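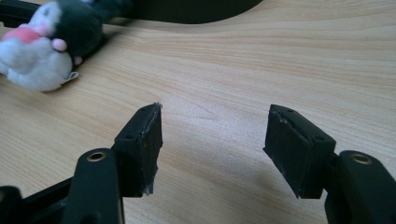
Staden to equip three sites with hand-held grippers under new purchasing plan

Staden has approved a budget for hand-held gripper tools at its three handling workshops, with the first deliveries due in March. The order was placed with Cundale and covers 16 tools, spare finger pads and a stock of fixings.

The tools will be used by staff to record everyday picking and placing tasks, so that the company can decide which jobs are worth giving to a robot arm before it commits to buying any arms. Soft goods come first, as they make up most of the returns traffic at the Moulin site.

"We had quotes for full robot cells and we could not say with any confidence what we would use them for," said Huguette Hervieu, head of operations planning at Staden. "The grippers let us find out at a price we can carry in one year's budget."

Staden has set aside 3000 euros a year for wear parts. Pads are treated as consumables and will be ordered in pairs, with a small stock held at each site – the earlier practice was to order from a central store when a tool was reported worn. Almost half of the yearly sum is expected to go on pads.

Umut Kahraman, who manages the account at Cundale, said the pads and arms would be supplied as separate items. "The customer wanted to replace the part that wears and keep the rest. We have priced it that way."

Staff training will be run by Odette Leblanc at the Moulin site. Each session lasts a morning and includes changing a set of pads. Staden will review the recordings in the autumn. A decision on robot arms, including whether to lease or buy, will follow that review.

Staden handles returned and repaired household goods for retailers. Cundale supplies gripping tools and parts to workshops and laboratories.

Press contact: Eamon Sheehan, Staden press office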